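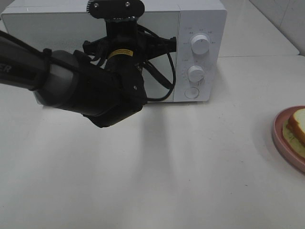 Open day at Clillow: robot arm takes on the kitchen

For release August 3, 2018

Drikville - Stelmakh opens the doors of its Clillow workshop in November for a full day of kitchen robot demonstrations. Free entry. Booking needed for the afternoon sessions, 80 places in all, and they are expected to go quickly.

On show: a robot arm at a plain white worktop, working at an ordinary microwave oven with two dials and a push button door. Same sort of oven plenty of people have at home. Bread on a pink plate for the demonstration. No special kitchen, no made-to-measure appliances.

The arm work is the main draw but not the only one. Also on the day - a talk on cabling and grippers, a bench where visitors can try the hand controls themselves, and a short tour of the test rooms upstairs. Tea and cake in the yard, weather permiting.

Vasylyna Kobzar, who leads the kitchen project at Stelmakh, will run the demonstrations and take questions after each one.

"People ask to see it done in a real kitchen, with real plates," said Kobzar. "Dials are hard. Doors are hard. Bread is soft and it squashes. Come and watch us try it, and ask anything you like. If a run goes wrong we'll stop, reset and go again in front of you."

Each demonstration lasts 34 minutes including questions. There will be 4 during the day, two before lunch and two after. Morning sessions are first come, first served. Visitors are asked to stay behind the floor line while the arm is moving and to keep bags off the benches.

School groups welcome, but please ring ahead so that we can sort out seating. Children under 12 must be with an adult. Step-free access from the car park side, lift to the upper floor. Large print programme on request.

The Clillow open day follows a smaller one at our Skosholm site in the spring, which was for trade visitors only. A lot of local people asked when it would be there turn. So - November. Exact date and session times will go up at the Clillow front desk and in the local paper once the hall booking is confirmed.

Press: a separate viewing will be held the afternoon before. Photography allowed, no flash near the arm please. Interviews with Vasylyna Kobzar by arrangement, requests to the Stelmakh press office, Drikville.

Ends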